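I finished *The Brirholm Ferry* at half past one in the morning, which proves only that I can't put a crime novel down once I've paid for it. I have stayed up just as late with books I disliked a good deal more.

Mireille Carré has been pressed on me by three separate people this year, all of whom used the word "atmospheric". I've learned to be wary of that word. It usually means rain. There is a lot of rain in this one, and a fair amount of fog, and on page 62 there is sleet, described with such care that I began to suspect it of the murder.

The set-up is decent. Caron, a harbour inspector on the island of Brista, is sent over to Brirholm to look into a missing ferry ledger and finds the purser dead in the chain locker. The ledger records 1,975 crossings and somebody has gone through it altering the weights. I liked that. A crime hidden in cargo weights is a proper, dull, believable crime, the sort people do kill each other over, and for the first hundred pages Carré treats it seriously. Caron reads columns of numbers in a cold office and eats tinned fish. More of this, please.

Then we get the brother. I won't say what he's been up to, but anyone who has read two of these books will have spotted him by the end of his first conversation, when he goes out of his way to mention that he never learned to swim. The jacket promises "a twist you will not see coming". I saw it coming from the quay.

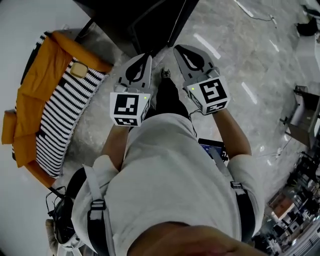
*Two grippers, two forearms, marble-patterned floor.*

What bothers me more is the food. I know this is now compulsory. Every detective has to cook, and every cook has to have had a grandmother. Caron makes the same fish soup four times and each time we are told about the dill. I'd have forgiven it if the soup had mattered (poison, a missing spoon, anything) but it's there so that reviewers can say you can smell the kitchen. I couldn't smell the kitchen. I could hear someone deciding that there ought to be one.

Her daughter is better. She's 19, bored rigid by the island, and says what she thinks of her mother's job in about six lines scattered through the whole book, and every one of them is good. When she tells Caron that the dead man was "rude to everyone except dogs and tourists" you learn more about him than you do from the chapter given over to his childhood. Carré can plainly write people when she stops arranging the weather behind them.

I'll also give her the crossing near the end. Caron is on the car deck with the engine running, she can't be heard, and the man she wants to talk to is sitting in a van with the window up. That's the whole of it, more or less. No chase, no gun. I read it twice. If the book had finished there, on page 325, I'd be writing a much kinder post, but there are another forty pages in which everyone is made to explain themselves, including a priest I had completely forgotten.

The Midside paperback has a quote on the front comparing it to four other writers, all of them better and one of them funny, which Carré isn't, on this evidence. It also has the first chapter of the next book stuck on the back, so the story stops well before your thumb thinks it will. I do wish publishers would pack this in.

The next one is out in June and is set on Brista itself, with the daughter apparently in a bigger part. I read the sample chapter, obviously. It opens in fog. There's a body in a smokehouse and Caron is already chopping dill.

I've put my name down for it at the library. I'm not paying for this one.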